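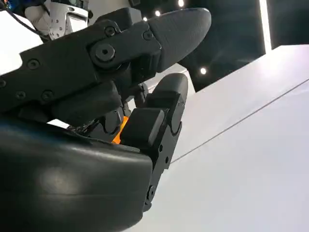
**Why did we rewrite the grasp planner halfway through the term?**
The old one chose a finger pose and then asked whether the hand could reach it, and on 27 of our test grasps the hand could not.

## What changed

Our first planner, Dokow, treated each finger as a point with opinions. It was fast, and it would happily send one finger through another. Dokow 2 checks the links against each other before it scores anything. We borrowed the collision meshes from the Indden package and spent most of June finding out that one of them was mirrored.

## Numbers

- Candidate poses sampled per grasp: 2000
- Left after the self-collision check, at most: 600
- Lines of the old planner deleted: 1942 (the best afternoon of the project)

## Still broken

The planner stalls when every candidate is rejected. It should return an error. At present it returns the last pose it tried, with full confidence, so the control node has to check again before moving. That second check lives in `hand_guard.py` and was meant to be temporary in the spring.

Logging goes through Gukuvine, which drops joint angles if two messages share a timestamp. We add a tiny offset to one of them and do not discuss it in the methods section.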